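Lesezeit: 3 Minuten

Über uns

Fleretel prüft und vergleicht Greifer, Roboterarme, Kameras und Steuerungen. Wir verkaufen keine dieser Komponenten und nehmen keine Provisionen von Herstellern. Unsere Auftraggeber sind Betriebe, die vor einer Anschaffung stehen und wissen wollen, welcher Greifer mit ihren Teilen zurechtkommt, und Entwicklungsabteilungen, die ein eigenes Muster gegen marktübliche Geräte antreten lassen.

Gegründet wurde die Firma von Annelore Ackermann und Tudor Vlad. Annelore Ackermann kommt aus der Messtechnik und verantwortet Versuchsplanung und Auswertung. Tudor Vlad hat vorher Steuerungen in Betrieb genommen und leitet heute die Werkstatt in Barkum. Ein zweiter Standort in Owen ist im Mai dazugekommen. Dort stehen die Dauerläufe, die in Barkum wegen der Nachbarn nachts nicht laufen durften.

Wie wir arbeiten

Ein Vergleich beginnt bei uns mit der Teileliste des Kunden. Daraus legen wir die Griffe fest, die jeder Kandidat ausführen muss, immer am selben Arm und mit derselben Steuerung. Gewechselt wird nur der Greifer oder, wenn es um die Bilderfassung geht, nur die Kamera. Im Labor steht dafür ein Satz von 104 Prüfobjekten bereit, vom Blechwinkel bis zum Trinkglas. Glatte, leichte und gewölbte Teile machen den größten Ärger und kommen deshalb früh an die Reihe.

Ein Teil der Versuche findet außerhalb der Prüfzelle statt, auf Arbeitsplatten, Regalen und Tischen, wie sie in Küchen und Wohnräumen vorkommen. Eine spiegelnde Fläche bringt manche Tiefenkamera aus dem Tritt, die vor mattem Hintergrund gute Werte liefert. Hängende Gegenstände sind wieder ein anderes Thema - sie geben nach, sobald ein Finger sie berührt. Solche Fälle stehen im Bericht in einem eigenen Abschnitt.

Gezählt wird jeder Griff, auch der abgebrochene. Im letzten großen Vergleich waren das 3.283 Griffe mit zwei Fingergreifern, davon 399 an Gläsern und Bechern. Die Rohdaten bekommt der Kunde mit dem Bericht, ebenso die Einstellungen für Kraft, Geschwindigkeit und Öffnungsweite.

Civosberg

Unter dem Namen Civosberg führen wir unser eigenes Prüfprotokoll. Es beschreibt Aufbau, Reihenfolge und Abbruchkriterien und wird nach jedem Projekt überarbeitet. Die derzeit gültige Fassung trägt den Stand 18.3.19. Kunden können es für interne Versuche übernehmen, eine Lizenzgebühr fällt nicht an.

Was wir nicht machen

Sicherheitsabnahmen und CE-Bewertungen gehören nicht zu unserem Angebot. Auch Sauggreifer prüfen wir zurzeit nur auf Anfrage, weil der Druckluftanschluss in Barkum dafür knapp bemessen ist.

Kontakt

Für Anfragen reicht eine kurze Mail mit Teileliste, gewünschter Taktzeit und, falls vorhanden, einer Vorauswahl der Geräte. Muster schicken Sie bitte erst nach Rücksprache mit der Werkstatt. Besuche sind in Barkum nach Anmeldung möglich, in Owen leider nicht.

Diese Website verwendet Cookies. Mit der weiteren Nutzung stimmen Sie dem zu. Mehr erfahren | Einverstanden

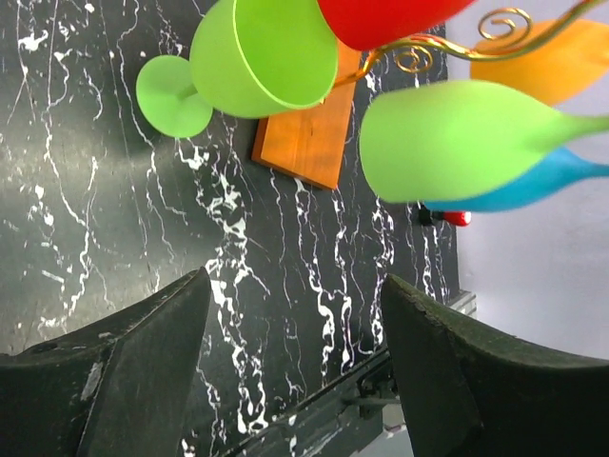

Greifversuch an bunten Kunststoff-Weingläsern im Drahtständer, Blick der Kamera am Greifer.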